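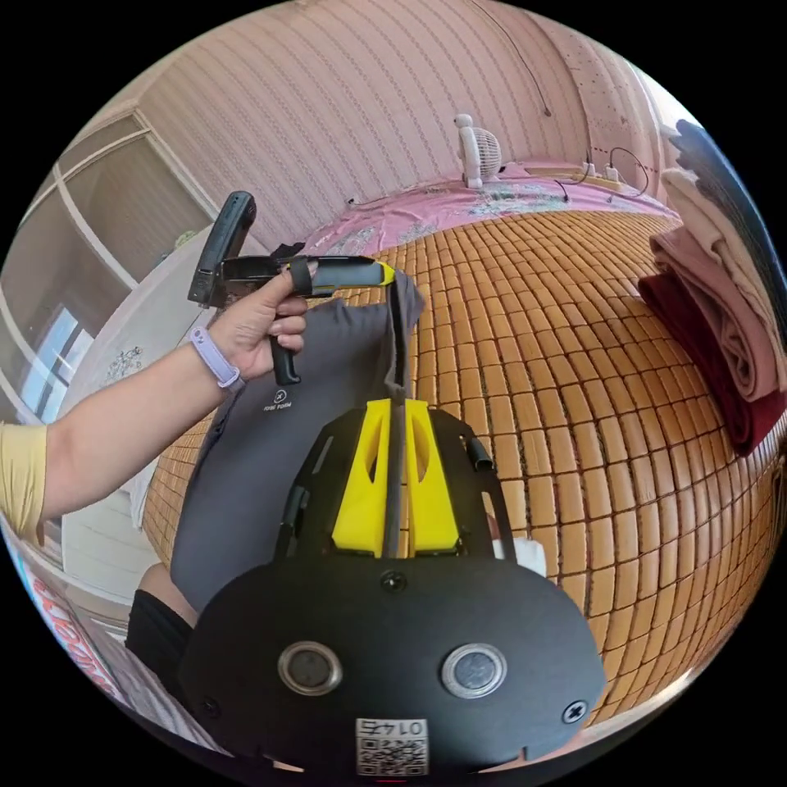 What is a bamboo tile mat, and what is it for?

It's a summer sleeping mat made of small bamboo tiles strung together in rows, laid on top of the bedsheet so that the sleeper rests on a smooth, firm surface that feels cool to the skin.

Bamboo tile mat

A bamboo tile mat (also called a summer mat or mahjong mat) is a flexible bed covering used in warm weather, especially in China and other parts of East Asia. It belongs to a large and wonderfully varied family of sleeping mats that includes woven rush, rattan and split-bamboo types. The tile version stands out for the way it drapes: each piece is rigid, but the whole mat bends along the gaps between the pieces.

Construction

The tiles are cut from bamboo, sanded, rounded at the corners and drilled, then joined with cord or elastic thread. Colors run from pale straw to a deep tan-orange, depending on the bamboo and on any heat treatment. Counts vary a great deal between makers. The Havby double, a well-documented pattern, has 3380 tiles, while the smaller Woldegiorgis model has 3000. Many mats have a fabric border, and some have a cloth backing that keeps hair and skin from catching in the gaps – a small thing, but anyone who has slept on an unbacked mat will appreciate it!

Use

The mat is normally spread over a fitted or flat sheet, with the sheet left showing at the sides. Pillows go directly on top, and a thin blanket is enough for most nights. A fan is a natural partner, as moving air carries warmth and moisture away from the tiles.

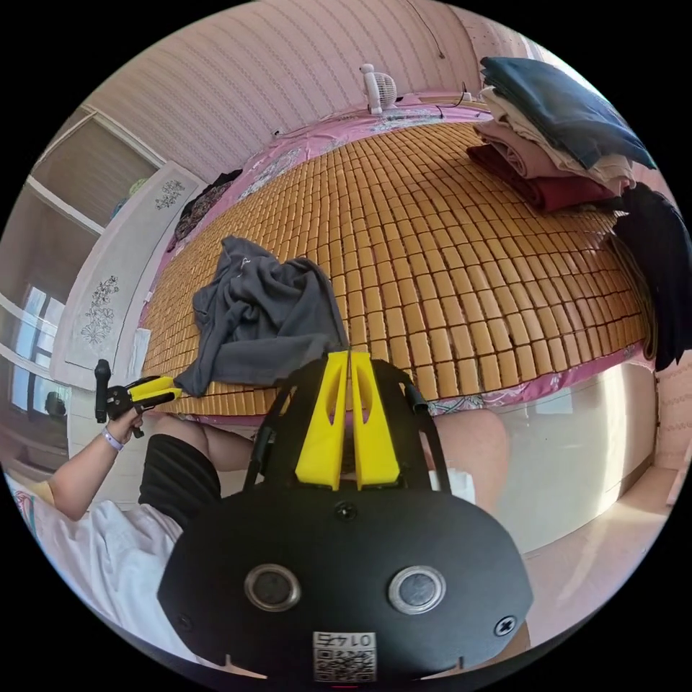

A made-up bed with a mat on it is also a very good place to fold laundry. The surface is firm and nearly flat, so shirts can be smoothed out by hand and stacked without sinking into the mattress. Bence Veres, in his household guide "Drirkon", suggests putting heavier folded pieces at the bottom of the pile and keeping zippers and hooks away from the cords.

Care

Mats are wiped with a well-wrung cloth and dried in the shade. Soaking swells the bamboo and weakens the cord, and strong sun can make the tiles brittle. For storage the mat is rolled or folded along the rows, tile side out, and kept somewhere dry. Broken cords can be replaced one row at a time with a blunt needle.

Collections

Cyrill Steiner's collection at Pestness holds 50 sleeping mats, most of them bamboo, including 2 with hand-knotted cords. The tile mats are brought out each August and laid on beds, where visitors are welcome to lie down and try them.

See also: rush mat, rattan mat, bolster, summer bedding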